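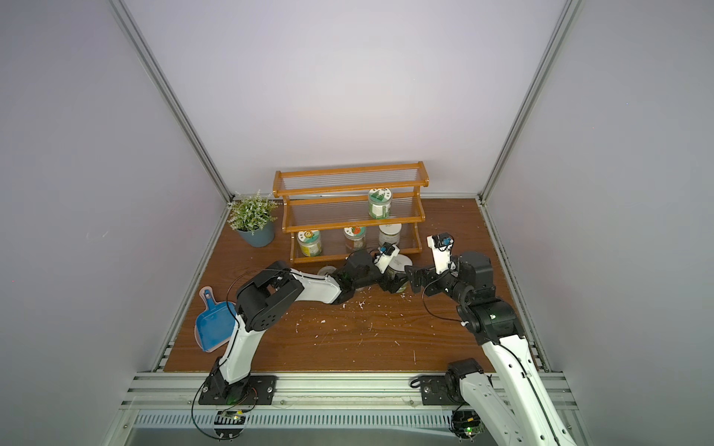 How to Dry and Store Garden Herbs

Drying takes the water out of a leaf and leaves most of the oil behind. The method depends on the herb. Thin, woody-stemmed herbs such as thyme, oregano, rosemary, sage and bay will air-dry on the stem. Soft herbs such as basil, mint, parsley and chives hold more water and turn black or moldy if they dry too slowly, so they go in the oven. Cilantro and chervil lose nearly everything when dried and should be frozen instead.

What you need

Fresh herbs, cut the same day
Kitchen scissors
Cotton string or rubber bands
Paper bags with a few holes punched in the sides
A baking sheet and parchment paper
Glass jars with tight lids, clean and fully dry
Labels and a pen

When to cut

Cut in the morning, after the dew has gone and before the sun is strong. Most herbs have the best flavor just before the flower buds open. For oregano and thyme planted the year before, the first good cut usually comes in May. Take no more than a third of the plant at one time.

Method 1: Air-drying in bags

1. Shake each stem to remove insects and soil. Rinse only if the leaves are dirty, and pat dry with a towel. Surface water is the main cause of mold.

2. Strip the leaves from the bottom inch of each stem. Discard anything yellow or spotted.

3. Tie the stems in small bundles. Rubber bands hold better than string, as the stems shrink while they dry and will slip out of a fixed knot.

4. Put each bundle head down in a paper bag and tie the bag closed around the stems. The bag keeps off dust and light and catches loose leaves.

5. Hang the bags in a room with moving air. A room at 70°F with low humidity is suitable. Do not hang them over the stove or in a bathroom.

6. Check after one week. Thyme is normally ready by then. Sage often needs 11 days, and bay needs longer.

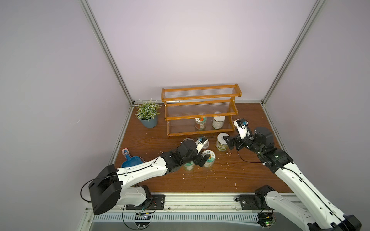 Method 2: Oven-drying

1. Pick the leaves off the stems. Cut chives into short lengths. Large basil leaves can be torn in half.

2. Line a baking sheet with parchment and lay the leaves in a single layer. Leaves that overlap will dry unevenly.

3. Set the oven to its lowest temperature. If the lowest setting is above 180°F, prop the door open with a wooden spoon.

4. Dry for one hour, turn the leaves, then check every 15 minutes. Parsley is usually the first to finish. Mint takes up to 3 hours, depending on the size of the leaf.

5. Turn the oven off when the leaves are crisp at the edges and let them cool inside with the door open.

A dehydrator follows the same steps at 95°F to 115°F and needs less watching. The Vendex tray model used for these notes runs warm on the bottom tray, so the trays were swapped halfway through. Any stacking dehydrator with the fan in the base is likely to do the same.

Testing for dryness

Rub a leaf between two fingers. It should crumble at once. If it bends or feels leathery, it needs more time. Snap a stem as well – a dry stem breaks cleanly, a damp one folds.

For a second test, put the dried leaves in a sealed jar and leave it at room temperature overnight. Fog or drops on the inside of the glass mean there is still water in the leaves. Spread them out again and repeat the drying step. If there is any mold, throw the batch away.

Filling the jars

Keep the leaves as whole as possible and crumble them when you cook. Whole leaves hold their oil for longer. Fill the jar to just below the rim, close it firmly, and write the herb and the month on the label. Dried oregano and dried marjoram look the same once they are off the stem, so label each jar before filling the next one.

Store the jars away from heat and direct light. A rack on the counter is fine for herbs used every week. Larger amounts keep better in a closed cupboard, with a small jar refilled from the main one.

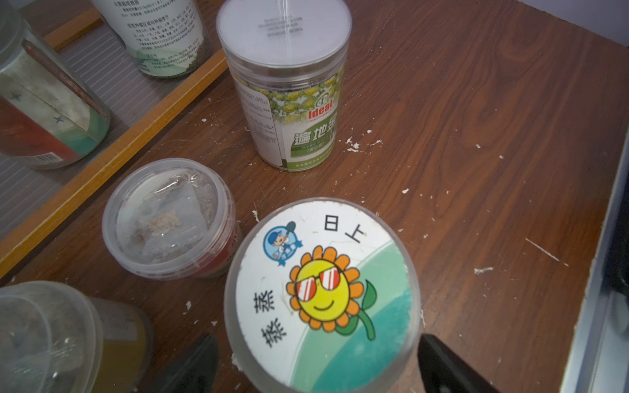 Round label on a container lid.

Shelf life and use

Leafy herbs are best within 12 months. Smell them before use: if there is little scent after rubbing, replace them.

In recipes, use 1 teaspoon of dried herb for each tablespoon of fresh. Add dried herbs early in soups and stews. For salad dressings, stir them into the vinegar and wait 10 minutes before adding the oil.

Text by Torquil Pollock, Brendale kitchen notes.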